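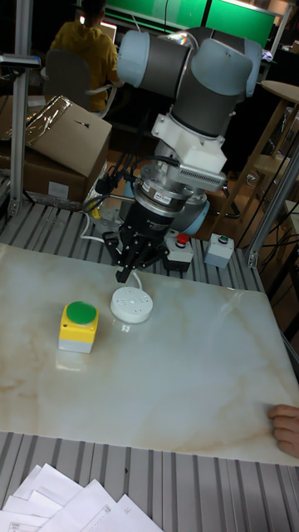

Robot arm over a marble-patterned tabletop, gripper open.

Media Law and Ethics, Week 10
Notes by Sadia Usmani

Welcome back, everyone! Last time we talked about who may own a newspaper, and today we get to something closer to daily newsroom life (and to my own heart, after years on a copy desk): the right of reply.

A right of reply lets a person who has been named in a story answer it in the same outlet. Some countries write this into law, and others leave it to the editors, who may print a letter, run a correction, or do nothing at all. In the United States, the Supreme Court held in Miami Herald v. Tornillo (1974) that a state could not force a newspaper to print a candidate's reply. Please read the opinion slowly, it's shorter than you fear!

Keep apart three words that students love to mix up:

Correction: the outlet fixes its own error of fact.
Retraction: the outlet takes back a story or part of it.
Reply: the person concerned speaks in his or her own words.

For our next meeting, write a reply of no more than 200 words to the Burkitik article in your reader, as if you were the mayor. Bastien Lacroix will collect them at the door.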